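Wellotthorpe site: handling rules group
Minutes, December

1. Minutes of the last meeting agreed, with the spelling of Sfakianakis corrected.

2. Draft lifting rules. Nostusov's draft runs to 55 clauses. The meeting doubted that anyone on shift would read past the first page. Clause 9 says loads must be carried "safely", without saying how. Sent back.

3. Floor marking. Tovevlow want tape and cones accepted as a barrier. Not agreed. Tape stops no one who is in a hurry.
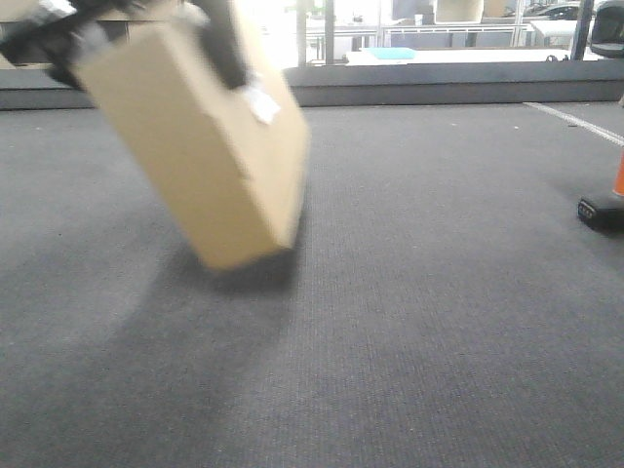 Item 3: carton in the gripper, white floor stripe (probably tape) and cone base at right.

4. Training cards. Quote of 925 for printing held over until clause 9 is rewritten.

Meeting closed 4.10 pm.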